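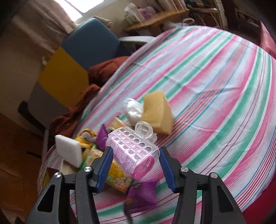
Blue ridged pads closed on a translucent hair roller clip, mixed pile on a bedspread.

Comparing finger pads on a hand-held gripper: a bench procedure for soft surfaces

This page covers how to compare two sets of finger pads on the same hand-held gripper, using a pile of household objects on bedding. It assumes the gripper is assembled, the camera is mounted and recording works. The pads used are the ridged blue Noltus pads and the smooth Premitero pads. Any two sets that fit the same fingers can be substituted.

Why bedding

A hard table hides pad problems. The object stays put while the fingers close, so a poor pad still gets a second chance. On a mattress the surface gives under the object, and the fingertips push into the fabric before they meet. Differences that were within noise on our table were plain on the bed.

What you need

One gripper, two pad sets, a screwdriver that fits the linkage screws, a kitchen scale, and a log sheet with one row per attempt. For objects, mix the following types:

Rigid and perforated, such as a plastic hair roller.
Thin and clear, such as a claw clip or a crumpled plastic bag.
Compressible, such as a sponge. Include a melamine block as well as an ordinary one, as the two behave differently under ridges.
Sealed pouches with glossy wrappers, in two sizes.
Plush or loose cloth.
Small cardboard boxes.

Procedure

1. Check the linkage screws before fitting pads. A loose screw lets one finger lag and the log will blame the pad.

2. Fit the first pad set. Close the gripper on nothing and confirm the pads meet along their full length.

3. Lay the objects in one pile. Overlap is wanted. Let some pouches sit under other items.

4. Pick one object at a time. Approach from above, close, lift to about a hand's height, hold for 11 seconds, then release to the side. Do not adjust the grip after closing.

5. Log one of four results: held, slipped, dragged a neighbor, no grasp. If an object slips and drags a neighbor, log the drag.

6. Rebuild the pile after every full pass. Do not try to copy the previous layout.

7. Change pads at the halfway point of the session, then run the second half in the same light.

Adwoa Bonsu wrote the original sheet for this and used five result codes. We merged two of them after finding that two people scoring the same recording disagreed on which applied.

How many attempts

Our full comparison ran to 3,116 attempts across both pad sets. We had planned for 3,000 and kept the extra passes. A first look needs far fewer: one session of 164 attempts was enough to show which object types deserved more time.

Reading the log

Sort by object type before comparing totals. In our log the ridged pads did better on rollers and cardboard edges, and the smooth pads did better on glossy pouches – the ridges touched the film only at their peaks. Cloth showed no difference worth reporting. Clear plastic gave the most drags with either set, mainly because the operator misjudged where its edge was.

Clean the pads with a damp cloth between sessions and let them dry before refitting. Melamine dust collects between the ridges and lowers the grip on everything that follows.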